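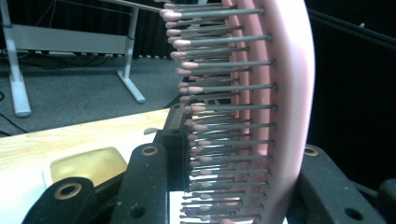
Pultbridge Neighbors Help Board
Home & Household > Cleaning > Personal items

How do you get the gray fuzz out of a cushioned paddle brush without wrecking it?

Posted by Nathalie Doucette
863 views

Hi all, long time reader, second time posting (my first one was about the bus detour and it got moved to a different section, sorry again).

I have a paddle brush with the ball-tipped metal pins set in a rubber cushion, and I love it. I have thick hair that goes down to my waist and sheds like crazy, and it's the only brush that gets through it without me crying in the bathroom. I pull the hair out of it every few days with my fingers. What I can't get rid of is the fuzz. There's this layer of gray lint stuff that sits right down at the base of the pins, like a little felt carpet, and it comes back within a week or two no matter what I do.

So far I've tried:

A toothpick. Works, but I lost an entire evening to it and my neck hurt the next day.

Soaking it in the sink overnight with dish soap. It looked great! But then water got in through the tiny air hole in the cushion and it sloshed for days. I could hear it when I brushed my hair. I ended up squeezing the cushion over a towel about a hundred times and I'm still not convinced it's all out.

The vacuum with the crevice tool. Got maybe a third of it and scared the cat.

My sister says to just buy a new one every couple of months, but I don't want to throw away a brush that isn't broken. Also I'm kind of picky and it took me years to find one I like.

What I want to know is (1) is there a way to clean it that doesn't fill it up with water, (2) what IS the fuzz, and (3) how often are normal people doing this? I asked at work and the answers ranged from "every week" to "you're supposed to clean them?"

Also my hair has been looking kind of dull and flat by the second day after washing, and I'm wondering if the dirty brush has something to do with it or if it's the hard water here. We moved from Pirkilport in December and the water there was a lot softer. The kettle already has a crust in it.

Thanks in advance for any help!

Čestmír Procházka
Marked helpful by 41 readers

Hi Nathalie! I cut hair for most of my working life, first in a tiny two-chair place and then at a bigger salon over in Bradivwood, and I have cleaned more brushes than I ever want to think about. So let me go through this properly, and forgive the length.

The fuzz first. It's mostly dead skin flakes, bits of broken hair, lint from towels and sweaters and pillowcases, and dust out of the air, and it's all held together with scalp oil and whatever product you use. The oil is the important part, that's why it mats down like felt. If you use dry shampoo you'll get a lot more of it, and it'll be paler and kind of chalky. I could usually tell who was a dry shampoo person before they opened their mouth.

Now the cleaning. A cushioned brush should never be soaked. The air hole is there so the cushion can flex when you press on it, and it will happily suck in water all day long. Once it's in there it takes forever to dry, and you can end up with a musty smell you'll never get rid of. So the whole trick is to do the dry part really well and then use as little water as you can get away with.

Dry part. Take the tail end of a rat-tail comb (a cheap plastic one is fine, metal ones can nick the rubber) and run it between the rows, from the outside edge toward the middle, lifting as you go. Don't dig. You want to slide it under the hair and raise the whole mat up toward the tips of the pins. When it's sitting up high, grab it and pull. If it's been a while, snip the mat in a few spots with small scissors first, so you aren't yanking on the pins. Those little ball tips are usually only a dab of coating on the end of the pin, and if you pull hard sideways they come off, and then you've got a bare wire end scratching your scalp. If some of yours are already missing, that's when I would replace the brush. A few missing is enough.

After the hair is out, use an old toothbrush, dry, and scrub in between the pins in short strokes over the trash can. You'll be amazed. Most of that gray carpet comes off dry if you haven't gotten it wet first! Wet it first and it turns to paste, which I suspect is what happened with your toothpick evening.

Wet part. Put a small squirt of regular shampoo in a cup of warm water. I like shampoo better than dish soap for this, it's made for scalp oil and it doesn't leave the rubber feeling squeaky. Dip the toothbrush, shake it off so it's damp and not dripping, and scrub with the brush held pins DOWN over the sink. That's the bit people get wrong. If the pins are facing the floor, the water runs off the tips and not into the hole. Rinse the toothbrush in clean water and go over it again the same way, and then wipe the back and the handle with a damp cloth.

Dry it pins down on a towel overnight. No hair dryer on high, please. The heat can loosen the glue around the cushion. And keep it off the radiator!

For the one that's still sloshing: find the air hole, hold it at the lowest point, press the cushion slowly and let go slowly, with a paper towel against it. Then leave it pins down somewhere with moving air for a few days. I've seen people tuck a bag of rice around it but I never noticed that it helped.

How often? Hair out every couple of days, dry toothbrush once a week, damp cleaning once a month or so. With waist-length hair I'd maybe make it every three weeks. If you use a lot of oil or hairspray, more often. At the salon we did it between every client, but that's a different matter.

As for the dullness — could be both. A dirty brush does drag old oil and dust back through clean hair, and you'd notice it most on day two. But coming from soft water to ours, I'd put more of the blame on the water. Try a clarifying shampoo once every couple of weeks and see. Don't change both things in the same week or you won't know which one did it.

Bülent Kılıçarslan

just put a sheet of tissue over it. poke the pins through so it sits on the cushion, all the fuzz lands on the tissue and when its dirty you pull it off and put a new one. my wife does it with the dryer sheets too but i think those leave a smell

Nathalie Doucette

Oh my gosh, Bülent, I tried the tissue thing last night and it took me three goes to get it on without shredding it, but it does sit there pretty nicely. I'll report back. Does she use one-ply or two-ply? Mine was two-ply and I think that was the problem.

And Čestmír, thank you, this is so much more than I expected. I didn't know about the pins down thing at all. I've been drying it on its back this whole time, so no wonder. I do use dry shampoo, so, guilty. I'm going to pick up a rat-tail comb at Slanina this week, they have the cheap ones by the register.

Bülent Kılıçarslan

one ply. or pull the two apart

Rostislav Pešek

I'll add something on the water side of this and leave the brushes to the expert above.

I moved here a few years back and had the same trouble with my hair (what there is of it) and my kettle. I got one of those cheap test strip packs and our kitchen tap came out at the "very hard" end of the color chart. My daughter's place across the river reads a bit lower, so it may depend which part of town you're in. The strips are not super precise but they're good enough to tell you whether you have a problem.

We rent, so a whole-house softener was out. I had a guy quote me for one anyway, out of curiosity, and he said 1,715 installed, plus the salt. No thank you! The shower filter I bought instead was a waste of money as far as hardness goes. It takes the chlorine smell down, which is nice, but I tested before and after and the strip was the same color both times. I wish I'd read up on that before buying it.

What did help my wife's hair was a vinegar rinse. One tablespoon of plain white vinegar in two cups of water, poured over after shampoo, wait a minute, rinse it out. The smell goes away when it dries. She does it every second week and says her hair feels less like straw. Keep it out of your eyes.

I would NOT use vinegar on the brush itself, though. I did that with a metal comb once and left it in too long and it got rust spots. Maybe a quick wipe is fine, I don't know, I'd go with the shampoo.

For the kettle, citric acid is the cheapest way. A spoonful in a full kettle, boil it, let it sit, pour it out, then boil plain water once and throw that away too. I do ours when it starts to look snowy in the bottom.

Čestmír Procházka

Rostislav is right about the vinegar and metal pins. A quick wipe won't hurt, a long bath will. And I agree on the rinse, my clients with color used it a bit weaker than that, maybe half a tablespoon, and not more than once a month.

One thing I forgot. If you have two people in the house sharing a brush, get a second brush.

Nathalie Doucette

Small update for anyone who finds this later. Did the dry toothbrush thing first, over newspaper, and I'm a little horrified at the size of the pile. Then the damp shampoo part holding it upside down, and this morning no sloshing! There's one pin near the handle end that has lost its little ball, so I'm keeping an eye on that.

I haven't done the vinegar yet, I'm waiting two weeks so I can see what the clean brush does by itself, like Čestmír said. The kettle I did right away, and I used too much citric acid, so everything tasted like lemon until lunch.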